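Compte rendu de la réunion d'entretien - cellule Inis
1/13/25

Présents : Azadeh Asadi (réglages), Jamshid Ansari (pièces et achats)

1. Patins de la pince
Les patins ont été changés en novembre. Jamshid propose de les contrôler tous les 2000 cycles. Azadeh est d'accord, mais elle demande que le contrôle soit noté dans le cahier, avec les initiales. Un patin dont le bord s'effiloche peut rester en service si la face est encore plane.

2. Propreté de la table
Il y a de la poussière gris foncé sur le plateau. L'origine n'est pas établie. Jamshid pense aux patins, Azadeh veut d'abord comparer avec un essai à vide de 40 minutes. 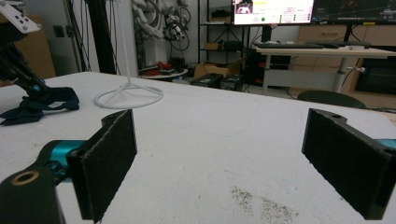 Pince ouverte au-dessus de la table, poussière au milieu à droite.

Décision : aspirer avant chaque essai, ne pas souffler.

3. Ouverture des doigts
Le réglage actuel donne jusqu'à 55 mm. Azadeh a refait le zéro deux fois et l'écart est revenu après redémarrage. Elle va envoyer le journal à Tenach. En attendant la réponse, on ne touche pas aux vis du doigt droit.

4. Pièces
Devis de Plalari reçu pour 23 patins - le délai n'est pas indiqué. Jamshid les rappelle. Jafarzadeh n'a pas encore répondu pour les câbles.

À faire
Azadeh : essai à vide, journal à Tenach.
Jamshid : rappel de Plalari, page de contrôle dans le cahier.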